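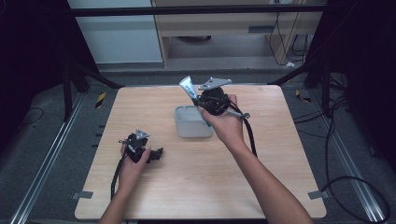 Tube over the open box, small-items table, Cerndale room.

Urstead Small Items: Tube and Box

Version 4, 7 November 2023
Maintained by Shih-chieh Yip and Chia-hao Sin

Summary

Urstead Small Items is a set of short recordings of bathroom and desk items being put into open containers on a tabletop. This card covers the tube and box subset, in which a squeeze tube is placed in a small plastic box. The subset has 810 recordings. The full set has 1129.

Contents

Each recording has its own folder, numbered from 0001. A folder holds the video, a text file with the task sentence, and a notes file. The notes file may be empty. Numbers are not reused when a recording is withdrawn, so gaps in the sequence are expected.

Items

Tube: white and light blue, toothpaste or ointment type, blue lettering along the side, crimped at one end. It is listed in the item table as tube_a. The lettering is not transcribed.

Box: small, translucent light gray plastic, rectangular with rounded corners, open at the top. Listed as box_small. No lid is used in this subset.

Table: square top, light wood with a pale oak grain, on gray carpet. The box goes near the center of the top unless the notes file gives another position.

Task sentence

The default sentence is "put the tube in the box". Two variants are in use: "place the tube inside the container" and "put the tube away". All three refer to the same end state, with the tube inside the box and released. The sentence does not say which hand to use. Either hand is accepted.

Placement rules

The tube may go in with either end first.
A tube that leans on the rim with one end inside the box counts as placed if it stays there after release.
A tube lying across the top of the box does not count.
If the box is moved during placement, the recording is kept and "box moved" is written in the notes file.
If the tube falls off the table, the recording is withdrawn.

Labels

Two label fields are given, result and orientation. Result is either placed or not_placed. Orientation records which end of the tube is higher at rest: crimp, cap or flat. Use flat when neither end is clearly higher. Yip labeled the first pass and Sin checked it. Disagreements were settled by watching the recording again together, and the earlier label was not kept.

Splits

Test recordings are listed in test.txt, one folder number per line. Everything else is training data. There is no separate validation list. Recordings made in the same sitting are always on the same side of the split.

Known problems

In 20 folders the notes file uses the old item name "paste" in place of tube_a. The labels are correct.
The box is translucent and its rim can be hard to make out against the pale tabletop.
A hand can hide the lower part of the tube. Orientation should be read after release.
Only one tube and one box are used. Results on this subset should not be taken as results for tubes in general.

Related subsets

Alitz has the desk items and Shokri has the lidded containers. Both use the same folder layout and the same result field. Orientation is specific to this subset.

Changes in version 4

Added the orientation field.
Rewrote the leaning rule.
Removed duplicate task sentences.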